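Ticket 2477: Reading log not saving for Year 8 classes
Status: Solved
School: Clurndale
Product: Praltetti Reader

Opened 8:15 am
Hi team! First off, our kids are loving the reading log, and two of our classes are already racing each other to 3000 pages. One snag, though: when a student types in their pages and hits Save, the total jumps back to what it was yesterday. It happens on the library laptops and on the tablets too. Students who log in from home seem fine.

Update 9:40 am
Tried a few things over break. Clearing the browser did nothing. Logging out and back in worked for one student (hooray!) and then stopped working at the next save. The clock on the library laptops is about 40 minutes slow, could that matter?

Update 11:05 am
Fixed the clock on one laptop and it saved the first time! Tablets still stuck. I'm so happy to be getting somewhere with this.
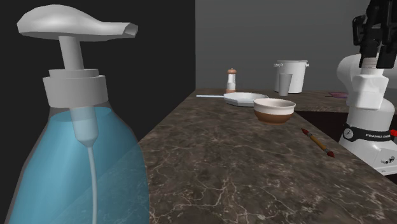 Great digging on the clock, Polat replied at noon, because Reader throws out any entry stamped earlier than the last sync. Set the tablets to automatic time, then open Settings and press Sync Twice, and the missing pages should come back.

Update 1:30 pm
They came back, every page! Passing the steps on to Pratgate this afternoon, they use the same tablets.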